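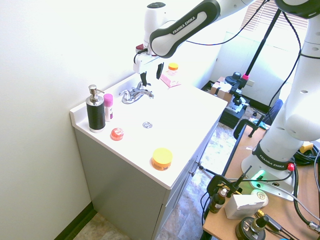

I'm looking for one person to help me spend our equipment money without making a mess of it. I run the bathroom tasks group at Zorkier, a small outfit in Laruvbridge, and what we do all day is get robot arms to tidy and wipe the places people brush their teeth. A sink with a soap dispenser, a faucet in the way and a couple of jars with yellowish lids sounds easy until you have to pick the arm, the fingers, the table and the clamps for it, then do the whole thing again for more rooms. We want 8 of these stations, and I have one pair of hands and a spreadsheet I'm a little scared of!

So the job is equipment planner, part time to start, on a contract through the end of the budget year. If it goes well I'd love to make it longer (I've already asked, and the answer was "let's see the plan first," fair enough).

## What you'd be doing

Mostly you'd be building the buying plan with me. I have a parts list with 174 lines on it and some of them are duplicates under different names, so that's week one, sorry. After that:

- getting quotes for arms, grippers, mounts and cameras, and chasing the people who don't answer
- working out which tables can carry an arm and which ones wobble
- pricing spares, especially gripper fingers, cables and clamps (you wouldn't believe how many clamps we go through)
- furniture! Vanities, faucets, drains, all of it has to be bought and put together too
- writing up lease versus buy for the arms in words our finance folks can read

We get our tables and stands from Trotis and most of our cabling from Valente. I like both of them, but I haven't compared prices in ages and you're welcome to tell me I've been overpaying.

## Who I'm hoping for

You've bought equipment for a lab, a shop floor, a school, a kitchen, whatever. You don't need to program a robot. You do need to be okay asking one why it needs a separate power outlet, or at least asking the person standing next to it. Being comfortable with spreadsheets is a must. If you've ever had a delivery turn up too wide for the door, tell me about it, I want to hear how you dealt with it.

## Hours and pay

18 hours would be too few and full time is more than I can pay for, so we settled on three days a week, your pick which ones. Pay is $303 a day. You can do the quotes and paperwork from home, but I'd want you in the building for measuring and for deliveries. The first orders should go out in August.

## How to apply

Send me a resume and a page on something you bought that turned out to be the wrong thing. Drop it off or mail it to Zorkier, 189 Mill Street, Laruvbridge, and put "equipment planner" on the envelope. I read everything myself and I'll write back either way.

Posted 12 July 2020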